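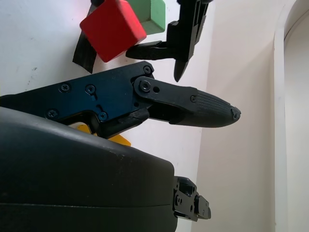
Colored blocks on the white table.

Sutholm Housing Cooperative
Minutes of the board meeting, 04/02/2018

Present: Shazia Sethi (chair), Sixten Nordin, Fahad Awan, Sándor Tóth
Taking minutes: Saqib Sial

1. Opening
Shazia opened the meeting. The agenda was accepted with one change: the question of the bicycle room was moved before the question of the laundry. The minutes of the previous meeting were approved. Fahad asked that his name is written correctly in the attendance list of that meeting, and this will be done.

2. Bicycle room
Sixten reported that the room is too full and that the door does not close well. It was discussed if old bicycles can be removed without the agreement of the owner. Sándor was of the opinion that they can not. It was decided to put a paper tag on every bicycle. Owners have 30 days to write their name and apartment number on the tag. Bicycles without a name will be moved to the storage in the cellar and kept there until November.
Responsible: Sixten.

3. Laundry
Two offers for new washing machines were received, from Havico and from Haberkorn. The Haberkorn offer includes service for 4 years, the Havico offer is lower but service must be ordered separately. Fahad will ask both firms if they take away the old machines and what this costs. No decision today.
The board also received a complaint that the laundry is used late in the evening. Shazia will write a friendly note for the door - the present one is hard to read. 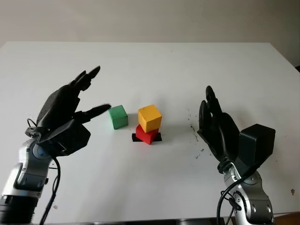
Green block, and the yellow one on top of the red.

4. Stairs and entrance
Rerna has cleaned the stairs according to the new plan. Sándor is satisfied with the stairs but not with the windows at the entrance. Saqib will call Rerna and ask when the windows are included. The lamp by the mailboxes was again reported as broken. Sixten will change it.

5. Garden day
The garden day will be held as in earlier years. The board approved 200 euros for plants and soil and 100 euros for food and drinks. Fahad asked for a second wheelbarrow. It was agreed to borrow one from the neighboring house first, and to buy only if this is not possible.

6. Other matters
Sándor asked if the key to the attic was found. It was not. Shazia will order a new one and keep a copy in the board cabinet.
A tenant has asked for permission to put a glass roof over the balcony. The board needs a drawing before it can answer. Saqib will reply to the tenant.

7. Closing
The next meeting will be held at Shazia's apartment. She will send the time by e-mail.

Minutes written by Saqib Sial
Checked by Shazia Sethi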